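The first thing you notice at the Rekton workshop is how quiet the comparison is. No sirens, no cages, just a wrist camera feed on a monitor and Lev Kovalchuk muttering at it. He has two grippers to choose between this winter, the Clorno and the Genance, and he's giving each one 2,000 grasps before he lets himself have an opinion.

He already has one, of course. The Genance closes more softly, and on smooth, wide things that's a joy to watch – it settles in and stays there. The Clorno is quicker and much easier to wire up.

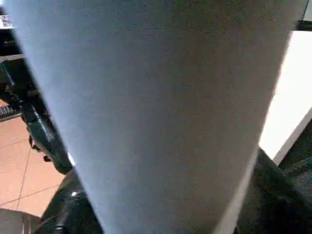 Imre Somogyi
Contributing writer, robotics

Up close, a big pale object can take over nearly the whole view from the wrist, with only a bit of black arm and tiled floor left at the side. For Kovalchuk that's the best part of the test! A controller that needs a clear view will stall here, and he wants one that can carry on by feel.

So far the Palamarchuk controller is doing it. It logs finger force 175 times a second, and when I visited on 27th January the Genance had dropped just one item all morning, a slippery mixing bowl I'd have dropped too. The Clorno gets its turn on the same arm in February, with the same camera and the same box of awkward stuff.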